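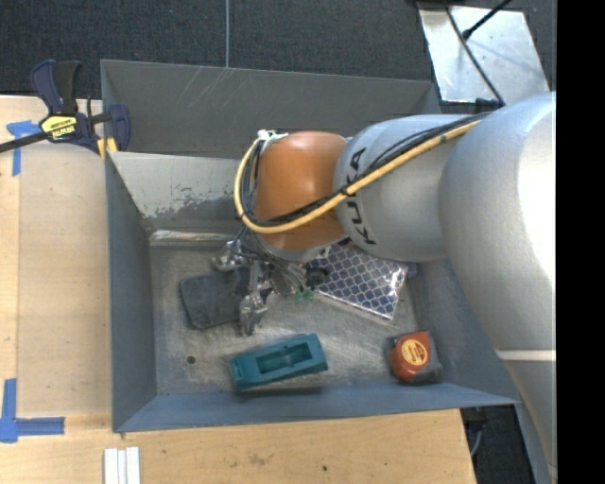
*Tape measure in with the rest, orange and black.*

I have owned a lot of tape measures over the years, most of them bad, and I held off on writing about the Avley 20-footer until I had put it through a whole summer of use. We were redoing the upstairs of our house (two bedrooms, a hallway, and a bathroom that has no square corner anywhere in it), so it got plenty of exercise, and it's now October and I think I know it pretty well.

I bought mine at Bostover, the hardware store out past the fairgrounds, where they keep the tapes in a bin by the register. I went in for drywall screws. You know how that goes!

**The blade.** This is what sold me. It's wide, with a good deep curve to it, and it will stand out on its own well past the width of a doorway before it folds. I do most of my measuring alone, and being able to shoot the tape across a room and have it stay there is a real pleasure. The numbers are big and dark, and the stud marks are in red, which I appreciate more every year as my eyes get worse. The feet-and-inches markings run along both edges, so you can read it left-handed too.

**The hook.** It has a little play in it, as it should, so inside and outside measurements come out the same. I checked mine against my old Soliman steel rule when it was new and again last week, and both times it was dead on. It does catch on the lip of my tool belt, though, and I've said a few things to it on a ladder that I won't repeat.

**The lock and the return.** The lock is a thumb slide, stiff for the first couple of weeks and lovely after that. The spring is strong. Maybe a bit too strong, if I'm being picky, and I would keep your fingers clear of the last foot or so. My previous tape, a Dulix, came back so slowly that you had to feed it in by hand, and I'd still take the Avley's snap over that any day of the week.

**What I don't care for.** The belt clip is held on by one small screw, and mine worked loose in the first month. A drop of thread locker fixed it, but I shouldn't have had to go looking for thread locker. The case is also chunky, so folks with small hands may want to hold one in the store before buying. And I do wish they printed the case length on the back for inside measurements, where you have to add the body of the tape. I wrote mine on with a paint pen.

It's been dropped off the porch roof, left out overnight in the grass, and used (not by me) to fish a sock out from behind the dryer. The blade has one small crease near the end and everything else works as it did. I've since gone back to Bostover and bought a second one to keep in the truck.

Four and a half stars, with the half star held back for that clip.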